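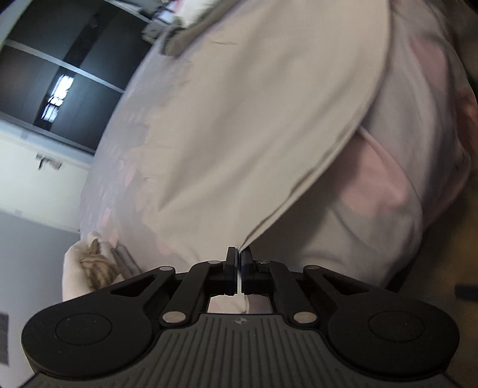

Tsutomu Minami wrote under my last thread that I should stop swapping fingertips and measure the closing force first, and that most people who complain about a gripper dropping cloth have never put a scale between the fingers. Fair enough. I did that at the weekend and I'm still stuck, so I'm starting a new thread with the numbers in it.

**Hand-held gripper for fabric: change the tips or change the whole linkage?**

I'm comparing two hand-held parallel grippers for recording cloth demonstrations. Picking up, folding over, laying flat, that sort of thing. Both have a camera looking down over the fingers. One is the Ovorix, with the black tips it came with. The other is a Vornard, which a colleague lent me and wants back in April.

What I have found so far:

- With the trigger held at a comfortable squeeze, the Ovorix gives 300 g on a kitchen scale and the Vornard gives 450 g.
- The Ovorix holds a single layer of thin cotton well when I pinch it at a corner. If I pinch a seam, where there are two layers and a hem, the inner layer creeps out after a few seconds.
- The Vornard does not let the seam creep, but it is bulkier at the front and I can't get it under an edge that is lying flat on a table.
- In the camera view the cloth hides almost everything once it is lifted. With a big piece I get fabric across the middle and right of the picture and very little of the room. The tracking then wanders, and I have to throw the recording away.

I have tried wrapping the Ovorix tips in heat-shrink. It helped with grip but made the tips too round to slide under anything. I also tried a strip of rubber from a bicycle inner tube, and the glue let go on the same afternoon.

So, is it worth buying softer tips for the Ovorix, or should I accept that it doesn't squeeze hard enough and save up for something else? The budget is small. I would also like to know whether anybody has solved the tracking part, as that is wasting more of my time than the grip is.

Thanks in advance.

*greyharbour*

---

**pell_m**

Change the tips first. 300 g is plenty for cotton and for most fleece if the contact surface is right. I ran lower than that for a whole winter with tea towels and pillowcases.

The seam problem is nearly always the tips meeting unevenly. On a linkage gripper the fingers are meant to stay parallel, but if there is play in the pivots they close at the top before they close at the bottom, or the other way round. You can check it with a strip of thin paper:

1. Close the gripper on the paper with only the top 2 mm of the fingertips and pull.
2. Open, move the paper down so it sits at the base of the fingertips, close and pull again.
3. Compare the two. If one slides out easily and the other tears, your tips are not parallel when loaded.

If that's what you find, tighten the pivots a little before you buy anything. Don't overdo it or the trigger gets stiff and your hand will ache by lunchtime. One at a time, and work the trigger after each.

For the surface I use silicone sheet, cut to size and stuck down with silicone adhesive. Ordinary superglue will not hold it, and it won't hold inner tube rubber for long either. Leave it clamped for 12 hours even if the tube says less. Keep the front edge square and put nothing on the outer face, so you can still get under a flat edge. Heat-shrink goes all the way round the finger and that's why yours ended up too fat.

I'd also pinch differently. If you take the hem side-on, the tips press across both layers near the stitching and the inner one has room to move. Come at the point of the corner instead, where the stitching crosses, and the layers are already fixed to each other.

On the tracking I can't help much. I record with a fixed camera over the table as well and use that when the hand one gets lost.

---

**Jonno_B**

Get the Fukuda. Bought one last year, never looked back. Much stronger and it takes standard tips. No idea about cameras.

---

**tallis.r**

I agree with pell_m on trying tips first and I disagree with Jonno_B, at least for this job. A stronger gripper on thin fabric marks it, and with knitted things it pulls loops. I had a Fukuda on loan. It's a good tool for boxes and bottles, but the trigger was heavy and I kept closing it too fast, which showed in the data. The arm then copied me and closed too fast as well.

About the tracking. There are a few separate things that go wrong here and it's worth finding out which one you have.

**The cloth fills the picture.** The tracker needs something fixed to follow. When most of what it sees is fabric hanging from your own fingers, it follows the fabric, and the fabric swings. Either lift less of it, or turn your wrist so that the bulk hangs to one side and the room stays in view on the other. I try to keep furniture edges in view the whole time. A plain wall is no good.

**Shiny surfaces.** Glossy doors and panels with a lamp or window reflecting in them are bad. The reflection moves when you move, and the tracker takes it for part of the room. I hung an old sheet over my oven door and got fewer dropouts. Draw the curtains if you can and use two lamps instead of one bright one.

**Blur.** Cloth makes you move quickly because you want to get the fold done before it slips. Slow down at the lift. Fix the exposure short and turn the lights up. I do this for every session now, and it made more difference than any change of software.

**The first few seconds.** Start each recording with the gripper empty and look round the area before you touch the cloth. If you begin with it already pinched, the tracker never gets a clean start, and the whole file drifts.

If you do all of that and it still wanders, the Plirnik controller lets you log the finger opening on the same clock as the video. It won't repair the tracking, but you can see at once whether the bad stretches line up with the gripper being closed. Mine did, every time, and that is how I got on to the first point above.

One question back: how are you mounting the camera? If it is on a printed bracket, push it with a finger while watching the live picture. Mine flexed when I squeezed the trigger, and I blamed the fabric for weeks.

---

**greyharbour**

Thank you both, and Jonno_B. The paper test gave different results top and bottom on the Ovorix, so two of the pivots have been nipped up and I'll do the seam again. Silicone sheet is ordered. The bracket is printed and it does move a bit when I push it. I'll make a thicker one before I record anything else and post the scale readings again on Monday.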